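Listening Through the Noise: A Regional Club Rethinks Its Repeater

06/11/2020

When the Skuresia Amateur Radio Association put its first repeater on Mount Rainer, the district had few sources of electrical interference and the main concern was keeping possums out of the equipment hut. The hut is still there. The radio environment around it has changed a great deal, and the Association has spent much of the past year deciding what to do about it.

Members first reported the problem as a loss of range. Stations on the coastal side, 87 kilometres from the site, could hear the repeater clearly but could no longer open it with a handheld. Tests in October showed that the transmitter was performing to specification. The receiver was being masked by a raised noise floor, most of it arriving from the valley to the north.

Technical officer Gyu-bin Moon led the survey that followed. Participants recorded signal levels from 104 locations, using the same model of receiver and a common aerial height of 2 metres. The readings were plotted against time of day and weather. Solar inverters accounted for some of the daytime rise, while an evening peak was traced to switch-mode power supplies and a faulty street lighting controller, since replaced by the council.

"We had assumed for years that the fault was in our own cabinet," Moon said. "Members had changed the feedline and retuned the cavities, and the coverage maps hardly moved."

The Association has now approved a second receive site at Alto, on the quieter southern ridge. A voting controller will compare the audio from both receivers and pass the stronger signal to the transmitter. The link will run on an existing microwave path, and members will see no change to access tones or the published frequency.

Operators are also encouraged to examine their own homes. The survey guide suggests running a battery-powered receiver while household circuits are switched off in turn.
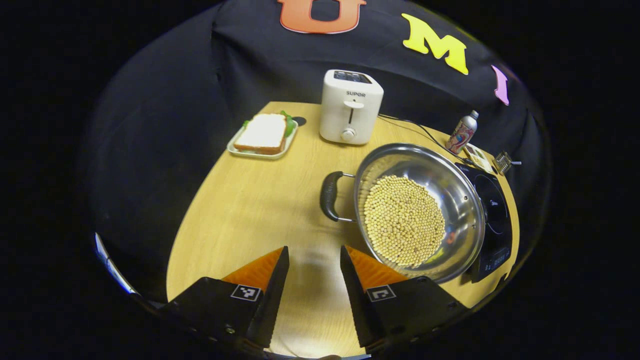
A SUPOR two-slice toaster on a round wooden table.

Small appliances with simple heating elements rarely cause lasting trouble, though thermostats and worn switch contacts can produce short bursts of noise. Plug packs, LED drivers and network equipment deserve closer attention. Ferrite chokes fitted close to the source are often sufficient.

Funding for Alto includes a $500 grant from the Prutaso Community Fund, with the balance drawn from equipment sales. Site works will begin once the access track has been graded. Members wishing to assist with on-air testing should register through the Association's weekly net.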